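Attribution Without Evidence: How Two Local Outlets Covered the Plornomville Water Authority Intrusion

Student project report, International Relations and Media
Submitted March 10, 2021
Author: Gyu-bin Shin
Supervisor: Thanasis Zacharopoulos

1. Purpose

This report examines how blame for a cyber intrusion was assigned to a foreign government in press coverage, and how early that assignment was made. The case is the breach of billing records at the Plornomville water authority, in which the details of 2,151 customers were copied.

2. Material and method

The project used 456 articles and opinion pieces from two outlets, the Trevor and the Pernosance. Each item was coded for three points: whether a state was named as responsible, what source was given for the claim, and whether any doubt was expressed. Items under 300 words were kept in the sample, as many of the strongest claims appeared in short updates.

3. Findings

A foreign state was named on the first day of coverage. At that time the only technical account available was a short notice from Trinano, the contractor that ran the billing system, and it named no one. Unnamed officials were the usual source in both outlets.

Only 17 items quoted the notice directly. The Pernosance did so more often than the Trevor, but mostly in its opinion pages - the news desk relied on the same officials as its rival. Words such as "alleged" were common in the first week and rare by the third, although no new evidence had been published in between.

4. Limits

Broadcast coverage was left out. Coding was done by one person, and borderline items were discussed with the supervisor. The report takes no position on who carried out the intrusion.

5. Further work

A second stage would compare this coverage with that of outlets in the country accused. Translation costs have not yet been approved.
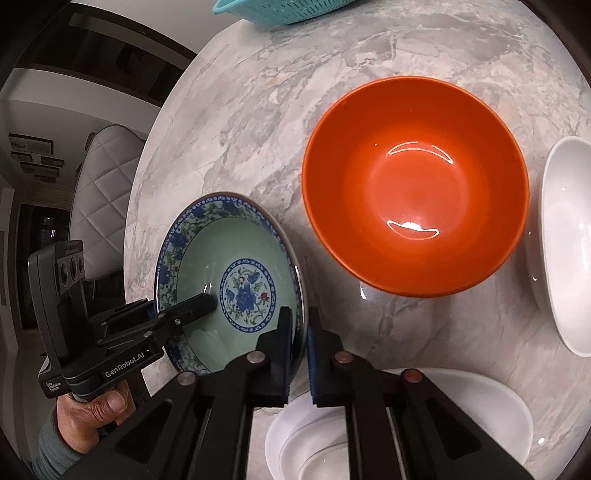
Thanasis Zacharopoulos: The third-week result needs a table of its own, with the two outlets kept apart. I would also like to know how many of the unnamed officials were quoted in both papers on the same day.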